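Kisteo Nesting Bowl Crate, 32-Slot
Item no. 3235
Sold by Tillitz Kitchen & Table

Availability: in stock, ships Monday
Color: oatmeal or slate

If you've ever moved house with a stack of good bowls wrapped in newspaper on your lap (we have, twice, and the second time it rained), you'll understand why we were so happy when the people at Kisteo showed us this crate. It's a sturdy, lidded storage box with padded dividers inside, made for bowls and small plates that you love but don't use every day. Holiday dishes, a grandmother's soup set, the extra bowls that come down from the top shelf when the whole family turns up in November. They all get a slot of their own, and the lid closes over the lot.

The crate comes flat. Putting it together takes a few minutes and no tools, though the first fold of the base is stiff and you may want to kneel on it. The dividers slide in from the top and lock with a little click. You can leave some of them out if you have wide pasta bowls or a serving dish that needs two slots' worth of room, and the spare pieces store flat under the floor pad, so you won't lose them the way we lost ours from the old Ultano model.

Speaking of the Ultano, a good many of you have written to ask how the two compare. The Ultano is lighter and costs less, and it's still a fine choice for mugs and glasses. The Kisteo has thicker felt, proper handles on both ends and a deeper body, so taller bowls don't push up against the lid. If you already own Ultano dividers, they will not fit in here, sorry!

What's in the box
Crate body and lid
4 long dividers and a set of short ones
Felt floor pad
Card labels and a label window

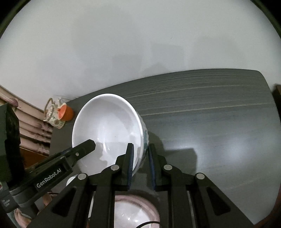
Bowls go in on edge, with a sheet of the felt or a plain paper towel between any two that share a slot. Start at the corners and work toward the middle, and put your heaviest pieces low if you're stacking one crate on another. We wouldn't go higher than two crates, and please lift with both handles once it's full, even for a short trip across the kitchen.

Care is simple. Wipe the outside with a damp cloth, and shake the dividers out over the sink now and then. The floor pad can be washed by hand in cool water and dried flat. Please don't tumble dry it; ours came out the size of a placemat.

Matching pieces
Vandenberghe plate sleeves, set of 4
Kisteo replacement floor pad
Kisteo label cards, pack of 70

Returns are accepted on unused crates in the original carton. Spare dividers can be ordered one at a time, just mention the item number when you write to us.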